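Ruoxi Wan
6 Jul 2025

Spent the afternoon on laundry and the kids' bedding, and I have been promising you all a thread on quilts for so long that I'd better write it while the kettle is on.

It's a long one, so get yourself something to drink!

12 comments · 70 likes

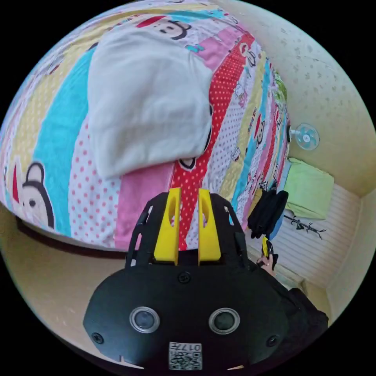
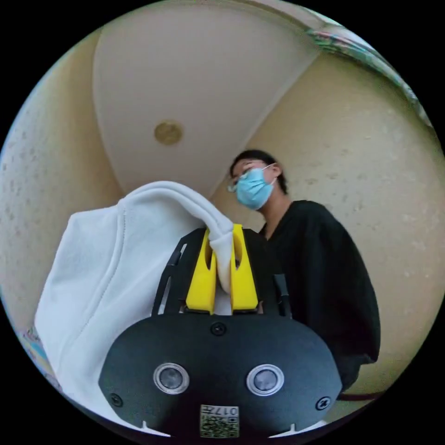
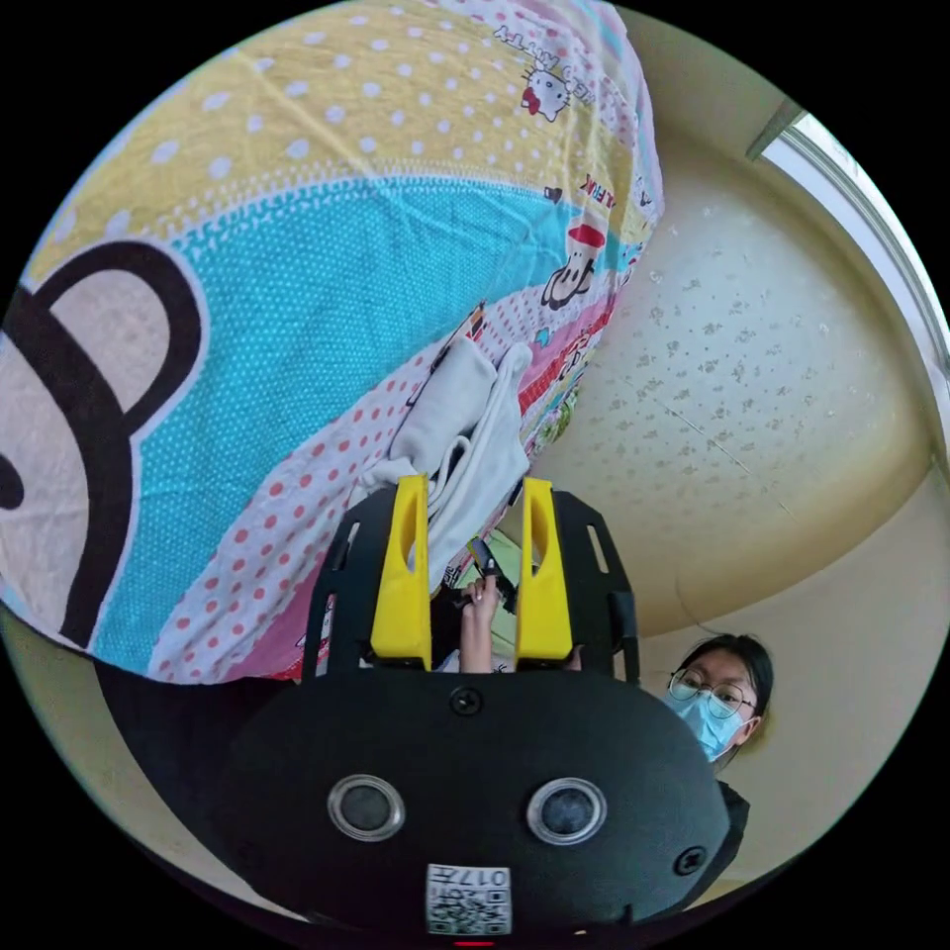
Okay, so my subject is loud bedding, and why I have come around to it after years of buying nothing but beige. My sister-in-law Lanying Jia has always said a bed should look like somebody had fun choosing it, and I used to nod politely and go home to my oatmeal-colored duvet cover. Then I started helping out with a spare room that gets used by whichever cousin is in town, and I changed my mind completely. A quilt like the striped one with the monkey faces and the polka dots does half the decorating all by itself. You can put a plain grey pillow on top of it and the whole bed still looks cheerful, and I don't think you need a patterned pillow as well (I tried it once at home and it made my eyes swim).

9 shares

The other thing I love about a busy print is how forgiving it is. My beige cover showed every drip of tea. I soaked it, I scrubbed it, I said unkind things to it, and there is still a faint ring near the foot from last October that I could find for you in the dark.

Washing, now, as that's what I get the most messages about. I turn a printed quilt inside out, wash it cool, and keep it well away from anything white. White sweatshirts get their own load at my place, always, even if it's a tiny load and I feel guilty about the water. I had a lovely cream hoodie that went in with a red pillowcase and came out the color of strawberry milk, and I wore it to paint the porch for the next two summers.

23 comments

Somebody asked what I use. I've been through a few. Rundow liquid was fine but the smell hung on for days, and Preltach is gentler and rinses out better in my machine, which is an old thing that was never generous with the rinse cycle. I've heard good things about Dultus but our store stopped stocking it before I got there.

Drying is where I'm fussiest. I fold a quilt over the rail lengthwise, leave it an hour or two, then flip it so the seam side gets some air too. If it's raining I hang it over two chairs and open the window a crack. I don't put anything thick straight on a radiator, it comes out stiff as a board on one side and clammy on the other. A thin cloth is fine there.

Then hoods. Oh, hoods! They're always the last part to dry and I forget every time. I prop mine open with a rolled-up sock, and it looks ridiculous, and my husband has stopped asking.

137 likes

For anyone who missed my bargain last month, I found a stripy single quilt, hardly used, and talked the man down a little, and then felt bad and bought a lamp from him too. Lanying wants the quilt. Lanying can't have the quilt. She can have the lamp.

Tell me what's on your beds, please, the sillier the better. I'll put up my folding method for fitted sheets next, once I've had another go at the king-size one, which currently lives in the closet as a sort of ball.

41 comments · 232 likes · 18 shares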